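The Woman Who Knew Where Everything Was

I met Gisela Sauerland on my second day at Harms, when I couldn't find the supply closet and she walked me to it without putting down her phone call. She was arguing with a freight company about a pallet. She won, hung up, handed me a box of pens and told me the coffee on our floor was bad and the coffee one floor down was good. That was my whole orientation, and I've never had a better one.

I'd been hired as an office coordinator, a job I figured would last me a year. Gisela was the contracts administrator. She had started there in the days of carbon paper and she still had a drawer of it, which she used for wrapping glass ornaments when she took them home in January.

I've been thinking about her a lot lately, partly because I went to her retirement lunch in October and partly because I keep meeting people who do what she did under fancier titles. Operations partner. Workflow lead. My friend Lungile Matlala has one of those titles at Plistora, where she looks after renewals for 340 customers, and when I asked her what she did all day she laughed and said, "I remember things." Well, yes! So did Gisela.

What she remembered was mostly dates. Every contract at Harms had an end date and a notice date, and the notice date was the one that cost you money. She kept them in a green ledger, then in a spreadsheet, then in a system called Pokach that the company bought after a very long series of meetings. She kept the ledger going too. When Pokach went down for two days one spring, half the building came by her desk, looking sheepish, to ask what was due.

"They wanted me to throw it out," she told me over lunch. "I said sure, and I put it in my bottom drawer."
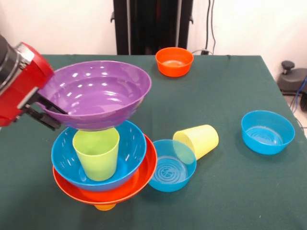 A purple bowl above the stack, with a lime-green cup standing in the blue one.

Gisela taught me to read a contract from the back. The signatures tell you who to call, she said, and the pages just before them are where people put the things they hope you'll skip. I still do it. I did it last month with the lease on my apartment and found a carpet-cleaning fee that my landlord, to his credit, crossed out on the spot.

She was not always easy. Detlef Kasten, who ran purchasing back then, told me he used to rehearse before going to see her. If your form was missing a cost center she slid it back across the desk and went on typing, and you stood there feeling about nine years old. I got the slide plenty of times. Once I got it twice in the same morning, for the same form, and went and sat in the stairwell for a while.

But she would also stay late with you. When I had to put together my first vendor file, for a little software outfit called Uvulance, I had invoices in one folder, emails in another and a signed copy that I was pretty sure wasn't the final one. She pulled up a chair and we went through it page by page until the cleaning crew came through. She never mentioned it again. The next week she gave me 20 more files - that was how you knew you'd passed.

I asked Waltraud Schwerdtfeger, who took over the desk, how it's been going. She's younger than I am and very quick, and she has Pokach sending reminders to people's phones, which Gisela thought was rude and then admitted was useful. Waltraud says the hard part is the stuff that never got written down anywhere. Which supplier will give you an extra week if you ask nicely. Which one will say yes on the phone and then forget. She's been adding notes as she goes, and calls Gisela when she's stuck (Gisela picks up on the first ring, every time, and pretends to be busy).

The lunch itself was lovely and much too long. Knut Fröhlich from the warehouse gave a speech that was mainly about a forklift. There was a lemon cake. Gisela got a very nice watch and a garden bench, and she read the warranty card for the bench at the table, starting from the back.

I left Harms a few years ago and I run a small office of my own now, just me and two part-timers. I have a calendar app, a shared drive and a scanner I'm fond of. I also have a green ledger. I bought it on the way home from that lunch, and so far it's got every notice date we have in it, in pencil, along with the name of whoever picks up the phone.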